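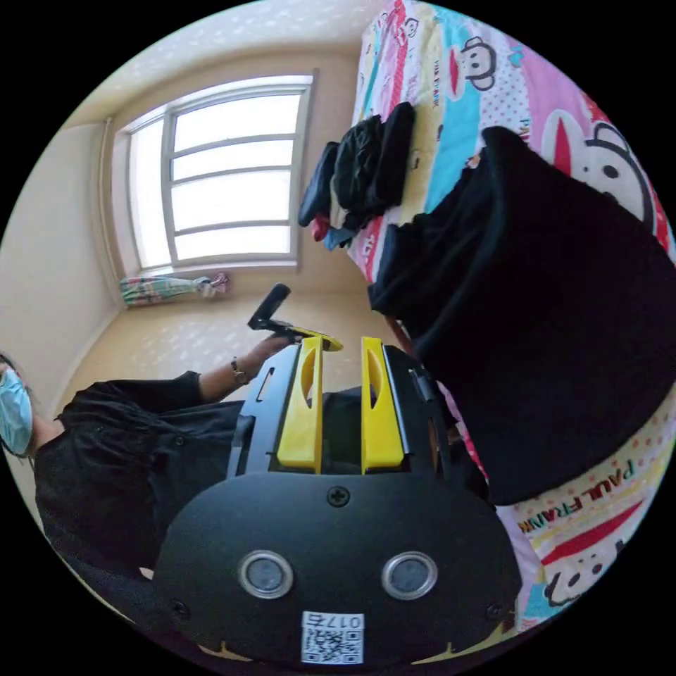
Ask for the running costs before the price tag, Niazi would tell any household services team starting out with robots, and half of the arguments about money will settle themselves.

Lillitz is delighted to announce that its equipment planning guide for home robotics is now free to download. It grew out of the Trerkamora project, which looks at how bedding and clothes are handled in ordinary bedrooms, and it puts real numbers next to each stage of a purchase.

The guide covers 37 budget lines, from spare gripper fingers to insurance and storage. A first-year plan for a small team allows 900 hours of hand-held gripper work before any robot arm is ordered, with 300 more set aside for training new starters.
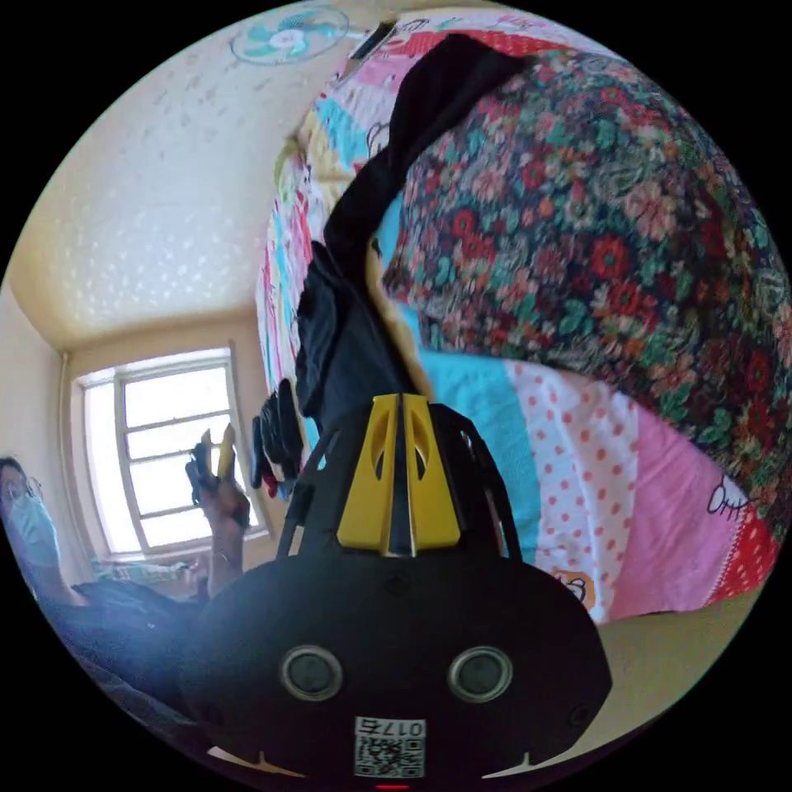
Teams can also borrow from the spares list, which we think is the best bit! It shows what to order with the first batch, what can wait until the second year, and which parts are worth sharing between sites - chargers and carry cases among them.

Dinby, our partner on the project, tested the planning sheets over the winter and sent back pages of notes. Nearly all of them made it in.

The guide is out in April. Printed copies are limited to 1,961 and can be reserved through the Lillitz press office.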